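Giving Up Orange Juice at Breakfast, Sort Of

January 20, 2023

My doctor did not tell me to stop drinking orange juice. I want to say that first, as two people in the comments last time assumed I was on some kind of medical diet. My blood work is fine. What happened is that I started writing down what I spent on breakfast, and juice was the biggest item after coffee.

I was buying the refrigerated kind in the plastic jug, two jugs a week, sometimes three when my brother-in-law Rizwan stayed with us. He drinks it at night standing in front of the fridge. In August I added up the receipts for the whole summer and got 157 dollars. That is a lot for something I mostly swallowed without tasting while looking for my keys.

So I tried a few other things, and this post is a record of how each one went.

The first was frozen concentrate. I grew up on it. My mother mixed it in a green pitcher with a wooden spoon and there were always a few lumps left at the bottom. It is still cheap, and it still tastes the way I remember, a little like the can. My wife would not drink it. I got through four cans and then the rest sat behind the peas until we defrosted.

The second was buying oranges and squeezing them by hand. I used a glass reamer that belonged to my grandmother. It takes four oranges to fill a small glass if they are good ones and six if they are not, and in late summer they are not. The juice was the best I have had at home. It also took ten minutes, plus washing the reamer and wiping the counter, and the seeds went down the drain more often than I would like. On weekends I still do it. On a work day I lasted three mornings.

A note on oranges, because Lise Marchand wrote to ask. I have had the best luck with Valencias for juice and navels for eating. Navel juice turns bitter if you leave it in the fridge overnight. Pick the heavy ones with thin skin. Color does not tell you much, and some of the sweetest ones I bought were partly green.

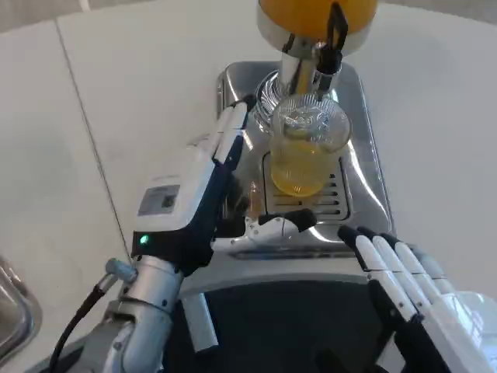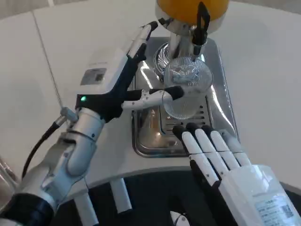
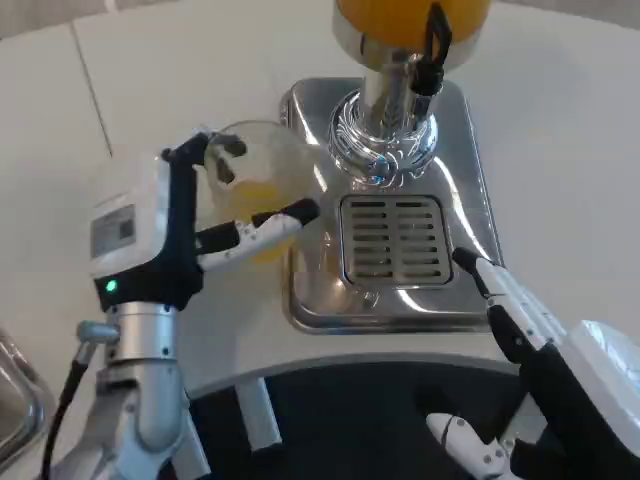
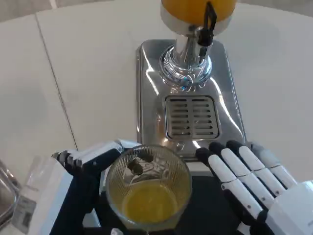

Orange juice by the glass.

The third thing I tried was drinking less of it. I should have started there. We had been using the tall tumblers from the cabinet over the stove, and when I measured one it held close to a pint. I moved the tumblers to a high shelf and put the small glasses down where the tumblers used to be. Everybody in the house complained for a couple of days and then forgot. One jug now lasts the week, unless Rizwan is here.

I also stopped having it with cereal. Milk and orange juice in the same mouthful was never good and I don't know why I did it for thirty years. Now I have the juice with toast or eggs, and water with cereal.

My neighbor Tetteh Osei thinks the whole project is silly and that I should just eat an orange. He has one every morning on his porch and throws the peel in his compost. I did this for a week to be fair to him. It is cheaper than any of the other options and it does fill you up more. But I want something to drink when I wake up, and an orange does not do that for me. I have kept it as an afternoon snack.

A few things I learned about storing juice, in no special order. Fresh squeezed is good for two days in a jar with the lid on tight, and by the third day it has gone flat. Fill the jar to the top so there is less air in it. If you freeze it, leave an inch of room or the jar will crack. I lost a nice one that way. Ice cube trays work well, and a couple of the cubes in a glass of seltzer is a decent drink in hot weather. Do not store juice in the fridge door. Ours is several degrees warmer there than on the back of the middle shelf.

Where I have ended up is one jug a week, small glasses, and hand squeezed on the weekend when the oranges are worth it. It comes out to less than half of what we were spending. The difference has gone into better coffee, so the total on my breakfast page has hardly moved.

Next month I am going to look at bread. Deolinda Cordeiro has offered me some of her starter and I have told her yes, though the last one I had died in the garage. If you have a recipe for a plain sandwich loaf that does not need a mixer, please leave it in the comments.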